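# Setting up a shared robot table without annoying everyone (or breaking a gripper)

*Last tidied up February 2020. Still a work in progress, so shout if something's wrong.*

I've been meaning to write this one for ages. Every few weeks I get a message asking how we lay out our tables and what our house rules are, and I end up typing the same long reply on my phone. So now there's a page, and I can just send the link!

One thing before we start. These are working habits for small arms doing light pick-and-place jobs. They sit on top of your proper risk assessment and the maker's manual, and they don't replace either. If your site has a safety person, go and talk to them first (bring biscuits).

## What you'll need

- A flat, solid board, bolted down
- Tape in a colour that shows up well against the board
- A long steel rule and a marker
- A notebook that lives at the table – ours is a tatty Flitside one and it never leaves the room
- A couple of hours without interruptions

## Step 1: Bolt first, tape second

I got this backwards the first time and had to peel up an entire afternoon's work. Get the arm's base plate down, torque the bolts to whatever the manual says, and put a dab of paint across each bolt head so you can spot it if one creeps. Then lay your tape.

If you've got two arms on one board, work out where their reach overlaps before you go any further. Mark it in the notebook. We treat the overlap as a one-arm-at-a-time zone, full stop, and the Orneto script we use for job queues won't start the second arm while the first has a claim on it.

## Step 2: Lay the grid

Measure from one fixed corner every single time. Don't measure from the last strip of tape, or your errors pile up and by the far end you're miles off (ask me how I know). Press the tape down with the edge of a plastic card, and replace any strip that starts to lift, even if it looks fine from where you're sitting. A curled end will catch a finger sooner or later.

Give the squares names. Letters one way, numbers the other. It makes the notebook so much easier to read.

## Step 3: Slow speeds for anything new

For any new object or new position, we cap the arm at 250 mm/s and keep someone's hand on the pendant for the whole run. Yes, it's dull. You do it anyway. Once a job has gone through cleanly a few times at that speed you can start nudging it up, and you write down each change as you make it.

Anything going inside a container gets its own slow approach too. Teach a point straight above the opening, go down vertically, come up vertically, and only then move sideways. Side moves with the fingers below the rim are banned at our table, and that's the rule I'd keep if I could only keep one.

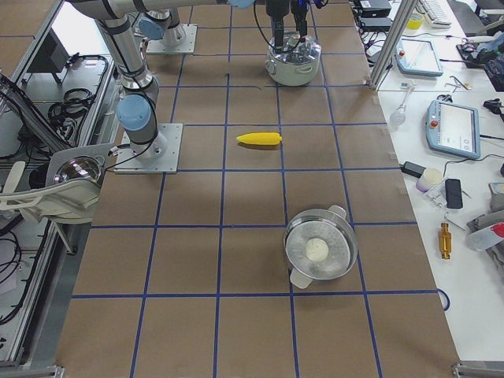

*Photo: Brzozowska / Naluvel workshop notes*

With a pot, I teach the rim before I teach the bottom. Bring the closed fingers over the middle, creep down, and note the height where they pass the rim – that number goes in the notebook as your "no sideways below here" line. Shiny steel can be a pain if you're relying on a camera for depth, so I check heights by hand and don't trust the first reading I get.

Handles count as part of the pot, by the way. When you work out how much clearance a second pot needs, include them, and do it again if somebody turns the pot round. Same goes for long things like a toy corn cob lying on its side: write down which way the pointed end faces as well as which square it's in, or the next person won't be able to repeat your run.

## Step 4: Sort out the pendants and cables

If you have more than one pendant on the bench, label each one and its arm with matching stickers. Big ones! You want to grab the right stop button without thinking. Keep the pendants face up, within reach, with nothing piled on top.

Cables get strapped along the arm with enough slack at each joint for the full range of movement. Jog every joint slowly to both ends and watch the cable the whole way. Bench leads should stay off the board, so have a look along that edge before each run and tuck back anything that has wandered.

## Step 5: The two-minute check

Before every session, and I do mean every one:

1. Test the emergency stop on each arm.
2. Look at the paint marks on the base bolts.
3. Run a finger along the tape.
4. Check that what's on the board matches the notebook.
5. Say out loud that you're about to start.

The last one feels silly for a day or so and then you stop noticing.

I'm planning to add a section on gripper finger wear in March, once I've got my notes into some sort of order.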